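Sendia folding table, white top
Review by Raíssa Brandão, 5/5/21

I bought this table in two pieces for our workroom, one for me and one for Gilmar Dantas. After 9 weeks of daily use I can say what is good and what is less good.

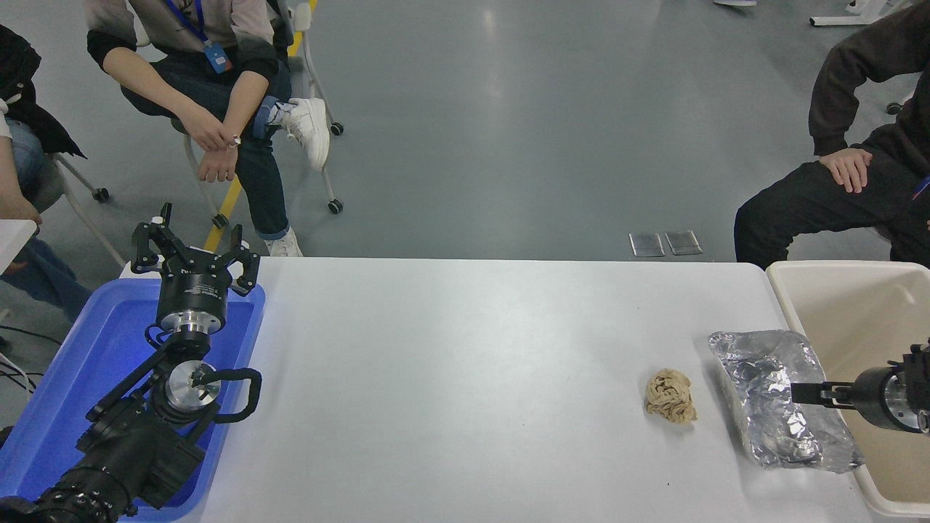
The top is easy to clean and stays flat. I was afraid of scratches, but so far I have only one, from a key. White also helps me to find small things — even crinkled foil is easy to see on it.
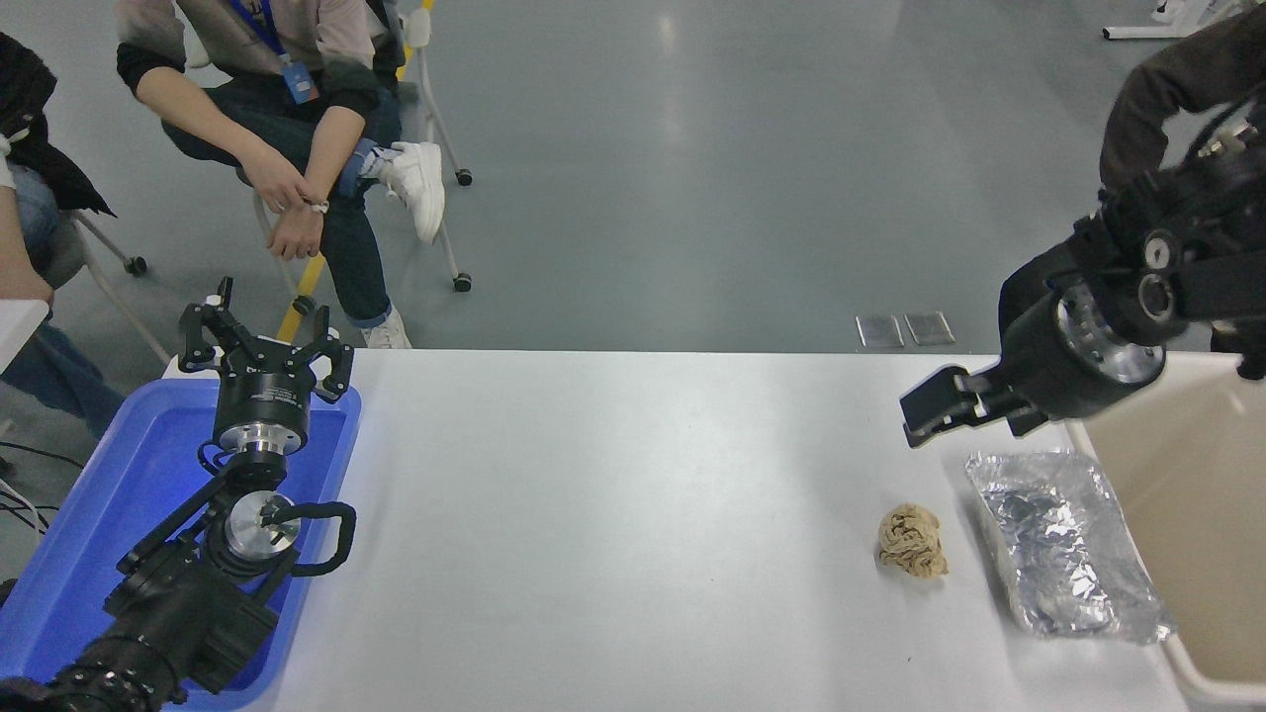
The feet are the weak point. One was shorter and I had to put cardboard under it. The store sent a new one in June last year to my colleague, so they know the problem.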